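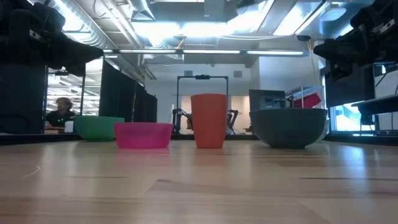
I'm going to make a case for the cheap two-finger gripper, and I'm going to make it with bowls and cups, so if you came for torque curves you can skip ahead to somebody else's blog.

For most of this year I've been trading grippers on and off a two-arm setup, trying to decide what we should buy more of. The contenders were the Drader, a plain parallel jaw that costs 400 dollars, and the Cadwaladr, which has soft molded fingertips, a force sensor in each one, and a price I had to read twice. Everybody I talked to assumed the Cadwaladr would walk away with it. So did I! I'd already picked out where the second pair would go.

Then I spent 200 trials picking up kitchen stuff, and I've come around to the boring one.

A plastic bowl is a mean little object for a robot. You can't really grab it around the middle unless your fingers open very wide, so you go for the rim, and the rim is thin and curved and it slides. If you pinch too low the bowl tips. If you pinch too hard it bends, and then it pops out and goes skating across the table. A tapered cup is nicer, but it has its own trick: squeeze it near the bottom and it wants to climb right up out of your fingers.

The Cadwaladr handled the squeezing beautifully. No complaints there. What it couldn't do well was get its fat fingertips in between two bowls sitting close together, and my bowls are always close together (so are yours, I bet, go look in your kitchen). The Drader has skinny fingers and no feelings, and it just went in and got the thing. Out of 40 tries with the bowls nearly touching, it missed 4. The fancy one I stopped scoring after a while, because it kept shoving the neighbor out of the way first and I couldn't agree with myself on whether that counted.

Now, the people at Jomthorpe who sell the Cadwaladr would say I should plan a better approach angle, and fine, they have a point. I did try. I moved everything over to the Drorkoreo controller, which lets you tilt the wrist late in the motion, and the soft fingers got a lot better. But so did the skinny ones, and they'd been ahead already.

My beef is with how we shop for this stuff. We watch a demo of a gripper holding a raw egg and we go weak in the knees. I have never once needed to pick up a raw egg. I need to pick up a bowl that's half hiding behind another bowl, all afternoon long, and then I need to swap a worn fingertip without filling out a purchase form.

I'm keeping one Cadwaladr for the cups. The rest of the money is going to spare Drader fingers and a better wrist camera, and I'll start on the cameras in October.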